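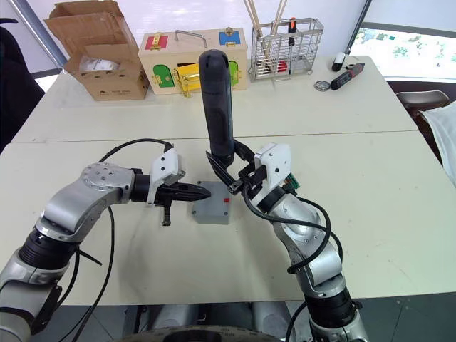 2. Work completed this period

Report to Emberg, 28 December 2018. Prepared by Nelly Villanueva, Lillstead workshop.

The second work period covered sorting and checking the bench stock for the Skillis activity kits. The inventory now stands at 677 items, all entered in the shared sheet with a shelf code and a condition grade. Omar Bitar reconciled the sheet against the delivery notes and found 14 entries with no matching note. Twelve have been traced to the Alvarado delivery. The other two remain open.

2.1 Latch boxes

The wooden latch boxes have colored doors and panels in red, blue, green and yellow, with gold metal latches and a metal carrying handle on top. Each latch is opened and closed ten times before the box is graded. Six boxes were set aside for stiff latches. Cristian Bermúdez has refitted four of them and is waiting on screws for the rest.

2.2 Small boxes and hand tools

Small gray plastic boxes with square lids are checked on the white tables, one at a time, with the hand tool for the task kept at the same station. Lid fit is recorded as pass or fail - no middle grade is used, as the earlier three-step scale gave different results from different checkers. Items still in cardboard delivery boxes stay along the far edge of the table until their line in the sheet is filled in.

2.3 Changes to the plan

Labeling was due to finish in this period and did not. The label stock supplied did not hold on the wooden surfaces, and Craig Rutherford has ordered a different type within the existing budget line. No extra funds are requested.

3. Next period

- Close the two open inventory entries.
- Finish labeling by the end of February.
- Regrade the six latch boxes after repair.
- Nghĩa Ông to draft the packing list for the first set of kits and send it to Emberg for comment.

Spending to date is within the approved amounts. The cost table is attached as a separate sheet.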